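Print this page | E-mail this page
Reading time: 7 minutes

Curnach House — Furnished Rooms
Room and Common Area Inspection Checklist, with Comments
Inspection date: 24/01/2025
Inspector: Carleen Tuhiwai
Area covered: ground floor sitting room, hallway and small kitchen

Marks used: OK = no action. FIX = repair or replace. WATCH = look again at the next inspection. N/A = not fitted here.

The previous inspection was in June. Items carried over from it are marked (June).

ENTRY AND HALLWAY

1. Front door closes and latches without force. OK
Comment: The closer was adjusted after the June visit and no longer slams. It still drags a little over the last few inches when a window is open upstairs.

2. Door can be opened from inside without a key. OK
Comment: Thumb turn works. Tenants have been told again not to fit their own bolts.

3. Mat lies flat, no curled corners. FIX (June)
Comment: Same mat, same corner. Tape was put under it and has come away. Replace the mat. The Flonmont one used at the side door has stayed flat and is the right width.

4. Hallway clear to full width. WATCH
Comment: One bicycle leaning on the wall by the stairs. The owner moved it while I was there. There is a rack at the back of the building, and there were free spaces on it.

5. Hall light and stair light work from both switches. OK
Comment: The upper switch plate has a hairline crack but is firm and nothing is exposed. Put it on the list for when the electrician is next in.

6. Smoke alarm, hallway. Tested with button. OK
Comment: Sounded at full volume and could be heard in the kitchen with the door shut.

SITTING ROOM — FLOOR AND FURNITURE

7. Floor covering sound, no lifted edges. OK
Comment: The strip at the kitchen doorway has two new screws and is tight.

8. Sofa and armchairs stable, labels present. OK
Comment: Fire labels found under all seat cushions. The left arm of the sofa is loose on its bolt and was tightened by hand. Needs a wrench.

9. Bookcase fixed to wall. FIX
Comment: The top bracket is screwed to the bookcase and not to the wall. The anchor has pulled out of the plaster and left a hole the size of a thumb. I moved the heavy books to the bottom shelf for now. Use a toggle anchor for this one; the plaster is soft along that whole side.

10. Floor lamp stands level, cord not under rug. OK
Comment: Cord runs behind the armchair. The shade was touching the bulb holder and has been straightened.

11. Curtains clear of heater. WATCH
Comment: There are 3 inches between the curtain hem and the heater when the curtains are closed. I would like more. Ask whether the Prilov curtains from the upstairs room, which are shorter, can be swapped in.

12. Heater guard in place and firm. OK

SITTING ROOM — OUTLETS AND CORDS

13. Outlets firm, no scorch marks, no cracks. OK
Comment: All checked, including the one behind the bookcase. That one is hard to get at, and the tenants don't use it.

14. No power strip plugged into another power strip. FIX
Comment: Found behind the television. Separated the same day. The tenants were given one longer strip with its own switch, and the two short ones were taken away. Check again in a month — this has come back before.

15. Television stands on its own base or bracket, cannot be pulled over. OK

16. Windows open, close and lock. WATCH
Comment: The right-hand window sticks in damp weather. It opens if you push near the bottom of the frame. No rot found with the screwdriver test. Sand and repaint when it is warm enough to leave the window open for a day.

KITCHEN

17. Smoke or heat alarm tested. OK
Comment: Heat alarm. Sounded on the first press. Battery door closes properly.

18. Fire blanket on wall, tag in date, nothing hung over it. FIX
Comment: A dish towel was hanging from the same hook. Removed. Put up a separate hook on the other side of the sink so people have somewhere to hang one.

19. Extinguisher gauge in green, pin and seal in place. OK
Comment: Ichikawa unit, serviced by the contractor. The service card is signed.

20. Stove knobs all present and turn to a clear off position. FIX (June)
Comment: The off mark on the back left knob has worn away. A dab of paint was put on it last time and has worn off too. Order a new knob.

21. Range filter clean. FIX
Comment: Greasy. The tenants say they wipe it, and the outside is clean enough, but the mesh needs to come out and soak. Left a note with instructions: hot water, dish soap, an hour in the sink, dry fully before it goes back.

22. No leaks under sink. OK
Comment: Ran both taps for several minutes with a dry paper towel under the trap. The towel stayed dry.

23. Cleaning products kept apart from food. OK
Comment: All under the sink. Someone had put drain cleaner in a drink bottle. I poured nothing away and took the bottle with me for proper disposal. Spoke to the tenants about it. Products stay in the container they came in.

24. Refrigerator door seal clean and closing fully. OK
Comment: Reading inside after an hour with the door shut was within the range on our sheet.

25. Trash bin has a lid and is emptied. OK

SITTING ROOM — GLASS TABLE

This table gets its own section. It was added to the room after the last inspection and had not been checked before.

26. Glass free of chips and cracks, edges included. OK
Comment: Run a finger (in a glove) along the whole edge, including the rounded parts, and look at it from the side with a flashlight. A chip on the rim matters more than a scratch on the face. I found light scratches on the face and none that catch a fingernail.

27. Glass sits flat on the frame and does not slide or rock. WATCH
Comment: Pressed down by hand at several points. No rocking. It does move slightly when pushed hard from the side. Ask the supplier for clear grip pads. Do not use putty or tape, which hides the edge and makes item 26 harder to do.

28. Frame joints tight. OK
Comment: One bolt took a quarter turn. The black finish is worn at the feet and there is no rust.

29. Safety marking on the glass. FIX
Comment: Could not find one. It may be under the frame. Two people should lift the glass off and look, with a blanket on the floor first. If there is no mark, the table goes out of the room until we hear from the supplier. Until then, a sign stays on the wall asking people not to sit or lean on it.

30. Top cleared of paper and long items; trays set fully on the glass. FIX
Comment: The white plastic tray was sitting at an angle on the left part of the top with its lower edge out past the glass. A tray placed like that goes over when somebody brushes past, with whatever is in it. Move it in until the whole base is supported. Crumpled paper bags go in the recycling or get folded and put in the drawer. The long black rod lies across the glass and has a rounded end, so it can roll. Keep it somewhere off the table.

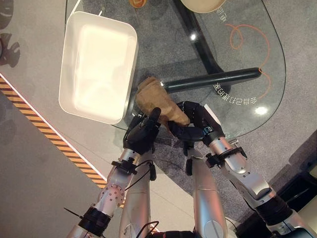 AFTER THE INSPECTION — ACTION LIST

Do first:
— Bookcase anchor (item 9). Nothing goes back on the upper shelves before it is done.
— Safety marking on the glass table (item 29). Needs two people, allow half an hour.
— Power strips (item 14). Done on the day, check again in a month.

Do within two weeks:
— Hallway mat (item 3).
— Hook for dish towels (item 18).
— Stove knob (item 20). Take the old one to the parts counter, as the shaft comes in more than one size.
— Range filter (item 21). If it hasn't been soaked by then, we do it and tell the tenants we have.
— Table top (item 30). Show the tenants where the tray should sit.

When convenient:
— Sofa arm bolt (item 8).
— Switch plate upstairs (item 5).
— Curtain swap (item 11).
— Grip pads for the glass (item 27).
— Right-hand window (item 16).

COST NOTES

The mat, knob, hook, anchor and pads should come to around $47 together, if the mat is the same price as the last one. The power strip came out of the stock cupboard. Nothing is allowed here for replacing the glass. If that turns out to be needed, send the supplier's price to the office before ordering.

COMMENTS ON THE FORM

The form we use has no line for glass furniture. I wrote items 26 to 30 on the back of the sheet and they have been typed in here in the order I did them. Please add them to the printed version for every room with a glass table or a glass shelf at sitting height.

Item 13 should be split. Outlets behind heavy furniture ought to have their own line so that an inspector can write "not reached" and still sign off the others. On this visit I could reach all of them, but it meant pulling the bookcase forward, and with the anchor out of the wall I would not want anyone doing that alone.

Item 23 could use the words "in original container." At the moment a drink bottle full of drain cleaner would pass, so long as it was under the sink.

SIGN-OFF

Inspected by: Carleen Tuhiwai
Copy left with tenants: Yes
Copy to office file: Yes
Follow-up visit needed: Yes, for items 9, 14, 29 and 30

Back to top | Contact the Curnach House office | © Curnach House Furnished Rooms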